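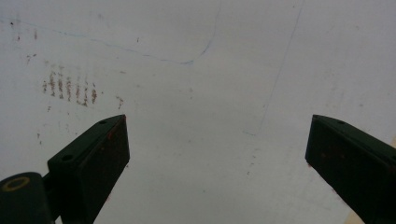
The white table: a gallery of before, during and nearly

When Farah Tjoa took on the workroom at Latuheru, she inherited a kettle, a stack of chairs and a great deal of furniture painted the colour of weak fog. We spent most of February finding out what could be cleaned, what could be mended and what could be moved so that a plant stood in front of it. These are the notes from the wall display, in the order they hang, with the captions tidied up and two of the ruder ones removed.

The surface
Off-white, matt, with a cool grey cast that the paint shop would have charged extra for and called something like Heron. It is marked in several ways, as any working surface should be. Ilaria Benedetti wanted to sand it back. Ilaria wants to sand everything back.

The cleaning
Warm water and a drop of washing-up liquid, then a soft cloth. We moved on to bicarbonate of soda paste for the stubborn bits, and after that to looking at them from further away, where they improved a lot.

The great cream cleaner debate
Melati Kusuma swears by it. Melati Wattimena says it takes the finish off. Having two Melatis in a room of this size already made the rota difficult, and now it is also a matter of principle. The bottle lives on the top shelf until further notice.

The shelves
Ikhsan Wattimena put these up in an afternoon and levelled them in the week that followed. They hold 421 offcuts, a number we know only because Farah wanted an inventory and Ikhsan was in a mood. Nothing has rolled off the left-hand end for some time.

The drawers
Seven drawers, one key, and the key fits none of them. The bottom one was stuck until Ilaria took the back off the unit and found a Gandden catalogue wedged behind the runner, folded open at drawer runners.

The chairs
Bought second-hand from Bendimo and very comfortable if you are shaped like a chair. We have added cushions. The cushions slide. Melati Kusuma is now sewing ties on them and would like it known that this was not her idea.

The sandpaper
400 grit, for finishing. Kept in a biscuit tin, which has led to disappointment at four in the afternoon more than once - the biscuits are in the tin marked Sandpaper.

The blind
A Wondow roller blind, fitted upside down and then fitted again. It goes up beautifully. Coming down, it has opinions.

The tea corner
Moved away from the white table after a long discussion about rings. Coasters are provided. Farah bought them herself and checks.

Still to do
The skirting board, the second coat on the door, and the cupboard by the sink, which we have all agreed to open next month.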